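Rakum Wildlife Center Takes In 18 Tortoises Found in Freight Shipment
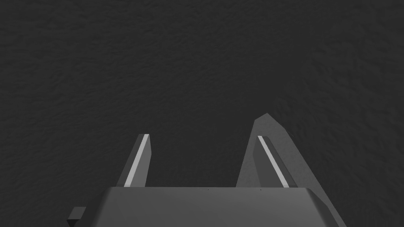 RAKUM, October 6, 2018 - The Rakum Wildlife Center has taken in 18 tortoises that were found in a freight shipment at the Bornent cargo terminal. The animals are in quarantine and will stay there for at least 20 days.

The tortoises were packed in two crates listed on the shipping papers as garden pottery. Terminal inspectors opened the crates after the weight on the papers did not match the weight on the scale. The animals had been wrapped in cloth and taped so that they could not move their legs.

Staff from the center drove to Bornent the same evening and brought the animals back in heated carriers. All of them were alive on arrival. Four were dehydrated and were given fluids overnight. One of the four has a cracked shell and is being treated separately.

"They had not had water for several days, and that is the first thing we dealt with," said Ximena Vergara, director of the center. "Most of them are now eating on their own. We will know more about their general health when the blood results come back."

The tortoises are believed to be young adults. The center is not naming the species while the case is open. A sample from each animal has been sent to the Multel veterinary laboratory, which will test for respiratory disease and parasites. The laboratory will also try to establish whether the tortoises were bred in captivity or taken from the wild. The answer will affect where they can be sent later.

Quarantine is being carried out in the Baumgartner Building, which opened in June and is closed to visitors. It has 14 separate rooms with their own heating and drainage. Keepers change boots and gloves between rooms, and no equipment is shared with the rest of the center. The tortoises are being kept in small groups and fed on leafy greens, dandelion and hay.

Begoña Esteban, head veterinarian, said tortoises that have been transported in poor conditions can look healthy for weeks before showing signs of illness.

"A runny nose or a loss of appetite can show up late," Esteban said. "We weigh them every morning before feeding and we keep a record for each animal. If one of them starts to lose weight, it gets moved to its own room and examined that day."

The person named as the sender of the shipment has not been located. The company that was due to receive the crates has told inspectors it did not order them. The case has been passed to the district prosecutor, and the tortoises are being held as evidence until a court decides who has legal custody. The center has asked that the animals not be moved while the tests are under way.

If the court gives custody to the center, the tortoises may be placed with other licensed facilities. The center has room to keep some of them permanently in its outdoor reptile enclosure, but they could not go outside before next spring. A return to the wild would be considered only if their place of origin can be confirmed and the tests show no disease.

The center is not accepting offers from private owners to adopt the tortoises. People who want to help can bring untreated dandelion greens, chicory or meadow hay to the service gate on weekday mornings. Greens from roadsides or sprayed lawns cannot be used. Cash donations for laboratory fees can be made at the ticket office.

The rest of the center is open as usual, including the reptile house. Its resident tortoises have had no contact with the new arrivals.

Anyone who is offered a tortoise for sale without papers is asked to report it to the district environmental office and to avoid buying the animal.

About the Rakum Wildlife Center

The Rakum Wildlife Center cares for injured, abandoned and seized animals and runs education programs for schools in the district. It is funded by ticket sales, donations and a yearly grant from the town of Rakum.

Press contact: Office of the Director, Rakum Wildlife Center. Interviews with veterinary staff can be arranged on request. Filming inside the quarantine building is not permitted.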